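Cosgrove Supported Housing Program
Progress Report to the Ollen Foundation
Report date: 2020-01-20
Prepared by: Lindsay Tapsell, Program Manager
Submitted to: Vaughan Bolger, Grants Officer

1. Purpose of this report

The Cosgrove Supported Housing Program provides furnished rooms and practical support to adults who are moving out of temporary shelter. The Ollen Foundation has funded the support element of the program since its first year. This report covers the second half of the current grant period and describes work on tenancy support, the furnishing and linen service, staffing, building repairs and partner relations. Financial matters are dealt with in section 7, and a request for approval of one change to the work plan appears in section 8.

2. Tenancy support

The main work of the program during the period was the move from a drop-in model to scheduled support. Under the earlier arrangement, tenants came to the office on the ground floor of Cosgrove House when they had a question or a problem. Staff found that this served confident tenants well, while those who were new to the building often waited until a matter had become urgent. Late rent notices and missed benefit appointments were the most frequent examples.

Each tenant now has a named support worker and a meeting time agreed at move-in. The meeting may be held in the office, in the tenant's room or at another location chosen by the tenant. Support workers use a short written plan covering income, health appointments, household skills and any goals the tenant wishes to set. The plan is kept by the tenant, with a copy held in the office.

The change was introduced floor by floor. The upper floors moved to the new arrangement first, and the ground floor followed after the winter holiday. Several long-standing tenants asked to keep the drop-in hours, and the office has agreed to remain open to callers on weekday afternoons. This was not part of the original proposal. It has been absorbed within existing staff hours and will be reviewed at the end of the grant period.

Tenants have commented that the written plan was too long in its first version. The section on household skills in particular was felt to be intrusive, and some tenants declined to complete it. A revised form has been in use since early January. It asks which tasks the tenant would like help with and leaves out the scoring system used before.

3. Furnishing and linen service

Every room at Cosgrove House is let with a bed, a chair, a table and storage for clothing. New tenants also receive a starter set of bedding and towels, which they keep when they leave. The Foundation's grant includes a one-time sum to replace older bedding and to build up a reserve, and 175 sets were purchased from Foven, the supplier approved in the original budget. All have been received and checked against the order.

The sets are held in the linen room on the second floor. Shelving has been put up along one wall, and a signing-out sheet is kept at the door. Tenants may exchange worn sheets on request. Staff had expected most requests to come from new arrivals, but established tenants have made regular use of the exchange, and the rate at which the reserve is drawn down will need to be watched during the coming months.

The household skills sessions, which had been suspended when the previous coordinator left, resumed in the autumn. They cover laundry, clothing care, basic cooking and shopping on a fixed budget. Attendance has been uneven. The cooking sessions fill quickly and the clothing care sessions do not, although those who come tend to return. Tenants preparing for job interviews have asked for more time on ironing and mending, and the session outline has been adjusted to allow for this. 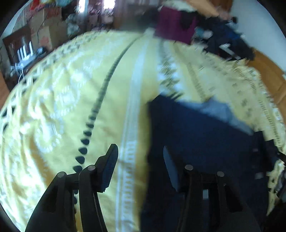
Bed with pale yellow patterned sheet and navy garment.

One matter remains open. The washing machines in the basement are shared by all floors, and tenants report long waits in the evening. A booking sheet was tried and dropped after several weeks, as slots were often taken and then left unused. The program is looking at longer opening hours for the laundry as a first step. Any purchase of additional machines would fall outside the current grant.

4. Staffing and training

The program is fully staffed for the first time since the grant was awarded. Two support workers joined the team during the period, replacing one worker who retired and filling one post that had been vacant. Both have completed the induction program, including safeguarding, lone working and first aid.

The vacancy lasted longer than planned. The post was advertised twice, and the first round did not produce a suitable candidate. During this time, support meetings for the top floor were shared among the remaining staff, and some were held later than the tenant's plan called for. All overdue meetings have since taken place.

Staff supervision is held monthly. In response to comments made at the Foundation's last visit, group supervision has been added every second month and is led by a practitioner from outside the organization. Staff have welcomed this. It has also brought to light a need for clearer guidance on how to respond when a tenant repeatedly misses meetings, and a written procedure is in draft.

5. Building and repairs

The building is leased from Vemaseo, which is responsible for the roof, the outer walls and the heating system. Relations with the landlord remain sound. Repairs to the rear stairwell, reported as outstanding in the last progress report, were finished before the end of the year. The stair lighting has been replaced at the same time.

Heating on the north side of the building continues to cause concern. Tenants in the end rooms have reported that radiators are slow to warm in the morning. The landlord's contractor has visited and has recommended that a valve be replaced. A date for the work has been requested, and portable heaters that meet the building's safety rules have been offered to the tenants affected.

Minor repairs within rooms are the responsibility of the program. These were previously reported by word of mouth, and some were overlooked. A repair log is now kept in the office and reviewed each week by the program manager. Most entries concern door closers, window catches and shower fittings.

6. Partner relations

The program continues to receive referrals from the county shelter service and from the hospital discharge team. The quality of referral information has improved, although forms still arrive without an income statement in some cases. This delays the benefit claim and can leave a new tenant without funds in the first weeks. The referral form has been changed so that the income section appears on the first page, and both partners have agreed to use the new version.

Talks with a local adult education provider about evening classes in the common room have made slow progress. The provider is willing to supply a tutor but requires a minimum enrollment that the program cannot guarantee. A joint class with a neighboring housing provider is under discussion.

7. Finance

Spending for the period is in line with the approved budget, with two exceptions. Salary costs are below budget on account of the vacancy described in section 4. The cost of shelving for the linen room exceeded the estimate by $500, owing to the condition of the wall to which it was fixed. The excess has been met from the contingency line, and no additional funds are requested. A full statement is attached as Appendix A.

8. Change for approval

The program asks the Foundation to approve the transfer of the unspent salary amount to the household skills budget. The sum would be used for session materials and for tutor hours through the end of the grant period. If the transfer is not approved, the sessions will continue at their present level and the unspent amount will be returned in the usual way.

A decision before the next quarterly payment would allow the spring session schedule to be issued to tenants on time. Questions on this report may be directed to Lindsay Tapsell at the Cosgrove House office.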